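Chapter 4: What a Part Number Can and Can't Tell You
10/11/2019 | By Bastien Jacquet
Print this page | E-mail this page

My first week in the parts room at Tovudel, I sent a landing gear bushing back to the shelf because it looked fine to me. It was the right size and the right color, and I had already spent most of a morning hunting for it — so of course I wanted it to be the one! My boss handed me the catalog and told me to read the last two characters of the part number again. I had the wrong revision.
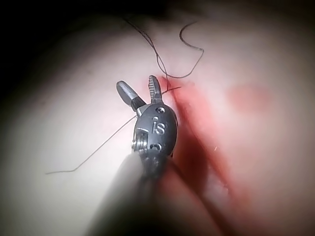

Part numbers are where we'll spend this chapter, and I promise they get more interesting than they sound. A base number tells you the family, the dash number tells you the version, and the serial number (if there is one) tells you which single piece you're holding. Markings on the metal are often only a scrap of all that. Take the little "is" on the housing of the open-jawed gripper, tucked between two round pins: two letters and no more, so you'd have to go to the paperwork for the rest. Small aircraft fittings can be just as stingy.

Now suppose you're working the counter at Ciststead and a customer calls for a fuel pump seal. You have 138 in stock under one base number. Can you ship any of them? Maybe, but first you need the dash number, the cure date and the release certificate. I once watched a shop in Trundurcombe pull over 400 seals from a bin of 1109 — all good rubber as far as anyone could see — because the batch records had gone missing.
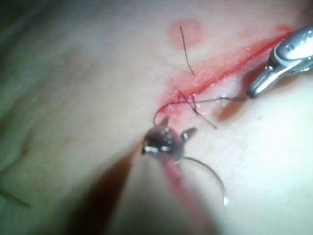
Fig. 4.2 Closed gripper tip just above a red incision.

We'll start with how makers build their numbers, using the Guérin catalog, then move on to alternates and superseded parts. Keep a pencil handy. The first exercise asks you to trace one bracket through three revisions, and I still get it wrong when I hurry.

Filed under: Aviation Parts & Supply, Textbook Chapters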